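Tillbridge House: Residents' Diary
28 May 2023

The day room was closed to general use until after lunch so that the tables could be cleared and the linen sorted before the summer timetable begins in July. The inventory for the ground floor now stands at 134 items, of which 18 are tablecloths. Five of these have been set aside for mending. The Nesten order has not yet arrived and the firm has been written to again. Until it does, the older cloths will remain in service, and staff are asked to return them to the tall cupboard folded in quarters.

The Skala Room was prepared separately, as it is wanted for the card afternoon and for the supper that follows. Chairs were brought through from the corridor and the radiator was turned down.

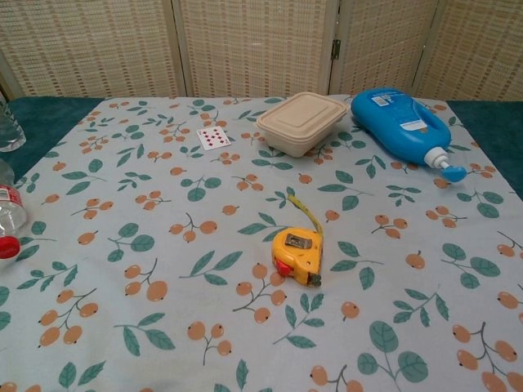

Table coverings in the Skala Room have been a matter of discussion for several weeks, the large table being longer than any single cloth the house possesses. The present arrangement is to lay the dark teal cloth first and the lighter one over it. The berry pattern does not reach the rear corners, and the green is left to show there as a border. This was considered acceptable. The folding screen stands directly behind the table and will stay in that position, the draught from the garden door having been mentioned at two successive meetings. Items remaining on the table at the time of writing were a lidded food container, a blue pump bottle lying on its side, and one playing card, face up and of a red suit. The container is to go to the kitchen and the bottle to the shelf above the sink. The card is to be checked against the packs in the sideboard, one of which was reported short after the last card afternoon.

Supper is ordered for 20. The Pintér bakery has confirmed delivery to the side entrance and has asked that the gate be left unlocked. The hymn books are still in the hall and require a box with a sound base. The piano tuner's account was received and passed for payment. Rain in the evening; the garden door was locked at the usual hour.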